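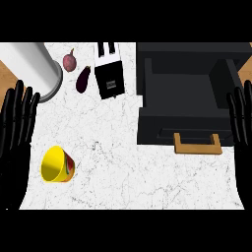
How often should you re-zero the finger joints on a two-handed cell? Once a week if it runs every day, and again after anybody has had a glove or a cable off.

I get asked that a lot, so I thought I'd write down how we look after ours, over a few posts. Put the kettle on, I do go on a bit.

**2/** The cell is called Amora and she lives in the back half of our unit in Fotelitz. Two arms, two black five-fingered hands, one counter, and a simulated twin of the whole lot that we try everything in first. I've had the keys to her since December and I'm fonder of her than is sensible.

**3/** Friday mornings are for zeroing. Arms to the ready pose, fingers straight and together, nothing in either hand. I like to see the same pose on the twin before I touch the real thing, with the left hand up one side of the counter and the right hand nearly mirroring it on the other. If the two sides look lopsided on the screen, the offsets file is wrong and there's no point reaching for a hex key yet.

**4/** The routine itself is dull and lovely. Power down the hand, seat the fingers in the jig, power up, read off each joint, type in the new offset. I do the left first out of habit. A joint that has wandered a little gets corrected and noted. A joint that has wandered a lot gets its tendon looked at, and I stop for tea before I start on that one.

**5/** Tendons, then! Ours are braided line over small pulleys, and they stretch most in the first few days after fitting. Kazimír Štefanec, who built the hands, taught me to pre-load new ones overnight on a hook with a weight on the end. I skipped it once, in a hurry, and spent the whole of the following week chasing a ring finger that wouldn't close properly.

**6/** Next come the scenes in the twin. We keep 29 of them for checking the cell after a service, and the one at the top of this thread is my favourite by a long way: marble-patterned counter, a drawer pulled well open with a wooden handle on it, a yellow cup on its side, an aubergine up by the knife block. Proper kitchen muddle.

**7/** I like it for servicing because the drawer is so close to the right hand. From our camera angle the innermost finger overlaps the end of it, so if the wrist offset is out by even a small amount I tend to spot it there before the numbers tell me. The cup does a similar job for the left, though there's more open counter to play with on that side.

**8/** After zeroing I run the check set through Gronon, our little scheduler (named by somebody before my time, and I've never had a straight answer about why). It goes through close, open, spread and pinch on each hand, then the drawer, then the cup. Any fault stops the run and it doesn't carry on until a person has pressed the button. Please don't let anyone talk you into making that automatic.

**9/** The last full log was 2769 lines and I did read it — well, I read the warnings and skimmed the rest with a biscuit. There were 11 warnings, nearly all of them the same thumb joint on the right hand grumbling about current. I cleaned the pulley, put in a fresh tendon, and hung the spare on the hook while I was at it.

**10/** Someone asked about grease. Very little, and only on the wrist bearings. The finger pulleys run dry. We tried a smear of it on them in the old place on Beneš and it picked up every bit of fluff going.

**11/** Cables: leave a generous loop at the elbow and check it with the arm at full reach, both ways. Ours were tied too tight when I took over and it took me over a month to work out why the left wrist kept dropping off the bus in the afternoons. Two new ties and a longer lead sorted it.

**12/** I'll do the camera calibration another evening, as it wants a thread of its own and my tea's gone cold. If you look after a pair of hands like these, do tell me what you use for tendon line, I'm nearly at the end of my reel.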